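Stullach Street Workroom
Pre-session safety checklist, remote-control teaching station (two arms, oval table)
Inspected by: Réka Rácz
Date: 10/13/20
Task being taught: folding a T-shirt, series Potari

1. Emergency stop within reach of the operator's chair.
OK. Pressed it, arms stopped. Pressed it again for pleasure.

2. Emergency stop within reach of the second person.
OK, provided the second person stays in the second person's spot and does not go off to refill the kettle.

3. Operator has read the Tarkutance handbook, current edition.
Signed for. I asked what chapter four was about and got a long look at the ceiling. It is about pinch points. We read it together.

4. Hand controllers centered before the arms are switched to follow.
OK on the second try. On the first try the left arm took the operator's yawn as an instruction.

5. Speed limit set to teaching level.
OK. Anyone who thinks 55 percent is too slow may fold the shirts at home.

6. Grippers: finger pieces tight, no cracks, close evenly.
Right OK. Left OK after a quarter turn on one screw. Write the quarter turns down, please. I have found three that were not.

7. Cables on the arms: enough slack at full reach, no rubbing.
OK. Moved both arms to the end of their travel and back while watching the loops.

8. Cables on the floor: out of the walking path.
NOT OK. Same comment as June. "Behind the table" is a location, but it is not cable management. Lūse has the cord covers and a form to go with them.

9. Power strip: not overloaded, not chained to a second strip.
Not chained. Full label check still to do.

10. Table clear of cups, phones, scissors and snacks.
OK. Lint is allowed. Crumbs are an item for discussion.

11. Operator's sleeves, hair and lanyards secured.
OK. The lanyard came off under protest.

12. No hands over the table while the arms are live. Shirt is reset only with the arms parked.
OK for the whole session, 352 takes into the series. One reminder given, to myself.

13. Bad takes marked as bad.
Partly. A shirt that ends up as a ball is a failed fold, however smoothly it got there. The robot will copy whatever we keep.

Station, striped shirt:

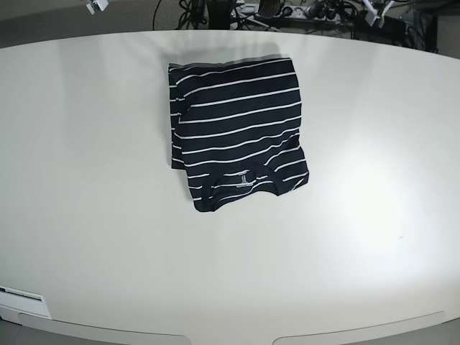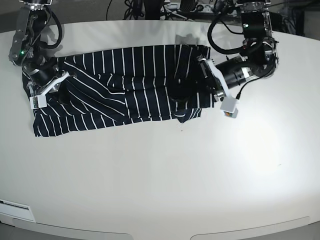
Workroom Safety Log, issue 11

Open items: 8 and 9. Item 8 to be closed before the next session, and I will be checking with my own feet. Item 13 goes to whoever sorts the takes.

Station released for teaching at the item 5 speed only.

R. Rácz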